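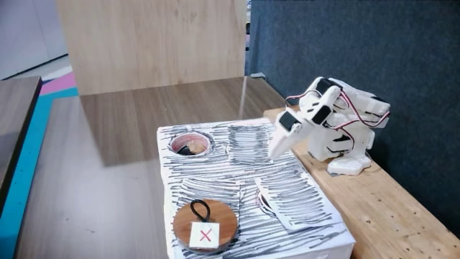
Attachment 1. Pesum at the box, tip above the square flap.

Ticket: Pesum kit, reach position drifts after warm-up
Product: Bosero Pesum, white parts, with Arai control software version 2
Site: Prutwood workshop
Opened: April 17, 2025
Status: Closed by customer

Good morning,

I write about the Pesum kit that we have on trial from you. Our trial period ends soon and I would like to solve this before we decide on the purchase.

We use the robot for a reaching exercise. It stands on a piece of wood beside a box, leans forward and must put the point of its arm on a paper flap which partly or completely covers a hole. The flaps and the top of the box have the same black marker lines, so for a person it is also not so easy to see where a flap begins. But I want to say clearly that we do not use any vision. All positions are taught by hand in Arai and played back from the list.

The problem is as follows. After switching on, the robot reaches the taught position well. After 15 minutes of work the point comes down lower than before and also a little to the side. It then presses on the paper and bends it, when it should only touch. If I switch off and wait until the servos are cold, the first reach is good again.

What I have checked until now:

The screws of the servo horns are tight. I tightened them again with the small key from the kit and there was no change.

The wires have enough length at the full lean. I moved the robot slowly by hand with the power off and nothing was pulling.

The foot does not slip. I drew a pencil line around it on the wood and after the test it was still inside the line.

The taught positions in the list are not changed. I exported the list before and after, and the two files are the same.

The power supply is the one delivered with the kit.

I also tried with a slower speed. With the slowest speed the error is smaller but it does not disappear.

In the manual, in the chapter about teaching, it is written that the servos should be "rested between long leans". I do not understand how long is a long lean. In our exercise the robot stays leaned forward nearly all the time, because it goes from one flap to the next without standing up. Maybe this is the cause, but I cannot find a number for it.

The second attachment is from the same set-up, with the point down on the paper.
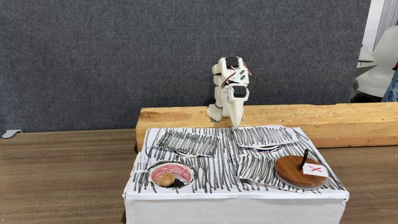

Bosero Support: Thank you for the clear list, it saved us several questions. Please look at the holding setting in Arai, under Servo, Advanced. New kits come with it at 100, and at this value the servos push with full force for as long as the robot is leaning. They get warm and the position sensor inside reads slightly wrong. Set it to 70 for the upper servo only and leave the lower one as it is. Then add a standing pose after each reach and let it hold for nine seconds. Afterwards teach the positions again with the robot already warm, not directly after switching on. If the point is still going low, send us the log file and we will exchange the upper servo under the trial terms. The sentence in the manual is too vague, we agree, and we have passed it to the people who write it.

Customer: Thank you for the fast answer. I found the setting, but in my menu it is called Hold Torque and it is not under Advanced, it is directly under Servo. Perhaps you can correct this also in your instructions.

I changed the value for the upper servo and added the standing pose. I then let the robot work through the list until it was warm and taught all the positions again. In the afternoon run the point stayed where it should be and the paper was not bent.

Two remarks. The exercise now takes much longer because of the waiting. For us it is acceptable, but another customer may be surprised. Also, with the lower value the robot sinks a little when it is leaning to the farthest flap. I have moved the box closer to the wood and this is enough.

One question remains. When I update Arai, does the setting go back to 100?

Bosero Support: Yes, in the present version it goes back. Please write down your values before any update. From the October version they will be saved together with the position list. We have also corrected the name of the menu.

Customer: Understood. I have put a note with the values on the lid of the kit case. You may close the ticket. About the purchase I will write separately to your sales address.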